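Bag it, zip it, find it again

May, and the loft at Floltonthorpe is finally getting sorted. Nine years of flat stuff up there. Prints, mounting board, school certificates, a map of Fododthorpe with tea on it. None of it framed. Most of it leaning against the water tank, going wavy.

So, zip bags. Clear ones, big ones. I was sceptical, I'd gone in wanting a proper plan chest and had even measured the landing for one. Then I saw the price of plan chests. A box of 100 bags from Anozie was £7 and turned up the next morning.

First lesson, buy a size up. A sheet that only just fits is a sheet with a bent corner. You want a good finger's width all round and some slack at the top, otherwise the seal fights you the whole way accross. Lay the bag on a clean table, open end away from you, and slide the sheet in slowly. Stiff things go in easily. Soft paper needs a bit of card behind it. 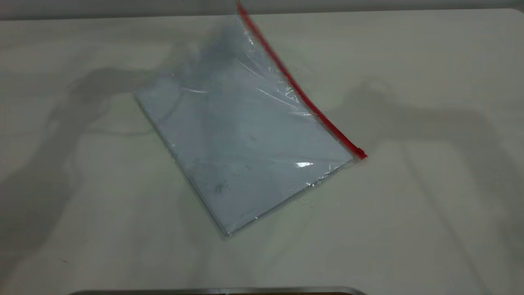
Colour helps more than I expected. A red seal shows up straight away against clear plastic, even in bad light, so you can tell which end opens when there are a dozen in a pile. The all-clear ones from Helatitz are cheaper and I spent half an evening picking at the wrong end of them. Back they went.

Getting the air out: palm flat, push from the bottom up, then close. Don't lean on it. Anything with pencil or charcoal on it, skip the pushing alltogether and live with the puffiness.

Fredy Villanueva, who restores old shop signs and owns more flat things than anyone I know, stores his upright in a crate like records. "Stack them and you'll only ever see the top one," he told me. He also puts the label inside the bag, facing out, written before the sheet goes in. I'd been using stickers. The stickers fell off in the heat.

Final tally, 87 bags used. Two crates, both under the eaves, away from the tank. The tea map went in last. Still smells of tea. The rest of the loft is another month's job, mostly Christmas lights and a tent with no poles.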